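Bench Rules for a Tabletop Arm and Kitchen Items
Workshop Tips, updated Apr 8, 2022

These rules cover a small arm working on kitchen items at a bench. They assume one operator and one arm. The maker's manual takes priority wherever the two disagree.

Stop button

Mount the stop within reach of the operator's normal position. Test it before the first run of each session, with the arm moving slowly and the gripper empty. A stop that fails the test ends the session. Releasing the button must not restart the arm; a restart takes a separate command.

Keep the stop off any surface used for storage. Cloths, mugs and clipboards migrate to flat spots.

Setting out the items

Use toy food for trials. Fruit bruises, leaks and changes weight over an afternoon. Put low items such as plates and colanders where the arm can pass over them, and tall pots toward the side away from the base. Leave finger clearance on both sides of anything that is to be picked up.

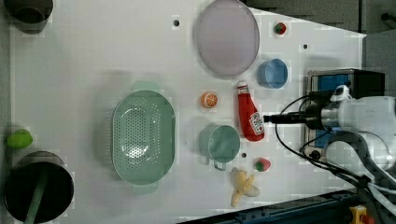
Tarık Ersoy: I would put the speed limit before the layout rules. We ran at Trutimberg with a perfect layout and the wrong speed file loaded, and the layout did not help. Read the limit off the controller every time, even if you were the last person to use it.

The point is accepted and the speed rule now has its own section.

Speed

Read the active limit from the controller at the start of the session and write it in the log. For new motions the Omudcombe bench uses 100 mm per second, and nothing faster until the full path has run clean at that speed. The upper limit with a person at the bench is 354 mm per second. Both are house figures for a light arm with a light gripper. A heavier arm needs its own assessment.

Changing the speed file counts as a change of setup. Repeat the stop test afterward.

Hands

No hands on the table while the drives are live. To move an item, stop the arm, wait for the status light, then reach in. Long tools for nudging items are not allowed either. Sleeves are rolled or buttoned, and lanyards come off.

Cables

Route cables so the arm can reach both ends of its travel without pulling them tight. Check the loop near the wrist at full extension. Replace ties every May, or sooner if one has gone brittle.

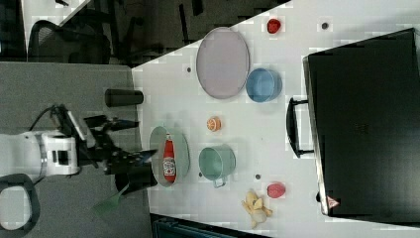

Check the gripper fingers at the same time as the cables. Look for play at the joints, loose screws and worn pads. The Tapsell log sheet has a line for each. Pads on the Omudcombe arm are changed at 2000 cycles whether they look worn or not.

Items that leave the table

Anything that falls stays where it is until the arm has stopped. If it landed near the rail or the base, power down before picking it up. Inspect it for cracks before it goes back in the set.

Log

Record the date, operator, speed limit, stop test result and any contact that was not planned. Contact with a plate rim counts. Sheet 462 in the Pildale binder is the current form; older sheets lack the box for the speed file name and should be recycled.

Close of session

Park the arm, open the gripper, cut the power. Wipe the table with a damp cloth and keep water out of the mounting holes. Return the items to their bin and sign the sheet.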